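Status: draft 2, reopened 19th July. Comments from June have been folded in where I agreed with them.

# Birum tabletop rules

These are the house rules for running arms on ordinary office desks, plus notes on the recordings that go with them. They replace the Drendbridge checklist, which was 100 lines long and got ticked from top to bottom by people who hadn't looked at the desk.

I don't think a rule makes anything safer by existing. If you can't say how somebody would check it, leave it out of your pull request.

## What the rules cover

- Small objects picked up or moved on a shared desk
- Arms mounted close enough to reach office equipment
- Recording, labeling and throwing away episodes

They don't cover mobile bases, anything heavy, or the Vinell cell, which has its own fence and its own paperwork.

## Clear zone

The old text said "the workspace shall be free of unrelated items." Everyone signed it. I have yet to see a desk that met it.
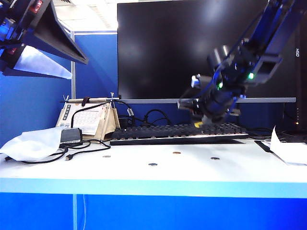 A clear zone means something only if it is drawn around the whole reach of the arm, and most of ours are drawn around the objects. Coins spread on bare white desktop look like a tidy setup, and by the old wording they'd pass. The gripper, though, is hanging just above the keyboard, and there are loose cables off to the left with a soldering iron resting on a stand. Any zone that leaves those out is a zone for the coins.

So the rule now reads:

1. Mark the reach of every arm that can move, including the one you aren't using.
2. Anything inside the mark is either part of the task or written down as an obstacle in `setup.yaml`.
3. Tools that heat up go outside the mark, plugged in or not. "It's off" has never been checkable from a recording.
4. Cables inside the mark are taped or clipped.

Rule 4 gets the most complaints. Fine, complain, but tape them.

## Status lights

Do not use a green light as proof of anything except that the light is green. The Bakker manual gives a meaning for each color and two of our firmware builds disagree with it. I asked for a table of what each build does and got three different tables. Until that is sorted out, log the controller state as text, next to the episode.

## Speed

| Situation | Limit (mm/s) |
|---|---|
| Person within reach | 50 |
| Nobody within reach | 200 |

The numbers came over from Drendbridge and I can't find where they got them. They're slow enough that I haven't fought it. If you have a source — a real one, with a method — open an issue.

## Labels

Label what was attempted and what happened as separate fields. A gripper over a toy duck is no evidence of a grasp, and a single still can't settle it. `success` stays empty until a reviewer has watched the episode to the end.

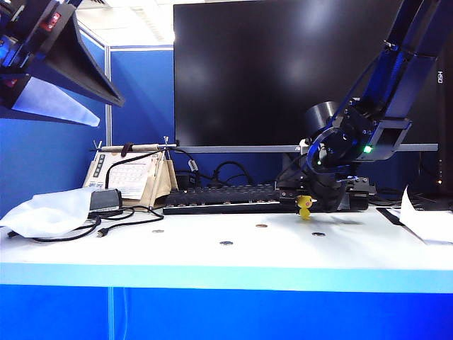 Ningsih Sopacua objected in review that leaving `success` empty by default would only push the guessing onto the reviewer, who is usually more tired than the operator. She wanted a third value, `unclear`, and a limit on how many episodes one person reviews in a sitting. I took the first. The second I'd like to see tried before it's written down as if we do it.

## Known gaps

- No rule yet for two arms sharing one desk. Ebise Mamo has a draft; it assumes both operators are paying attention.
- `setup.yaml` accepts an empty obstacle list without a warning.
- The stop button test says "regularly." Pick an interval and put your name on it.

## Changing a rule

Open an issue with the rule, the check, and one episode where it would have mattered. Proposals with no episode attached get closed after a week.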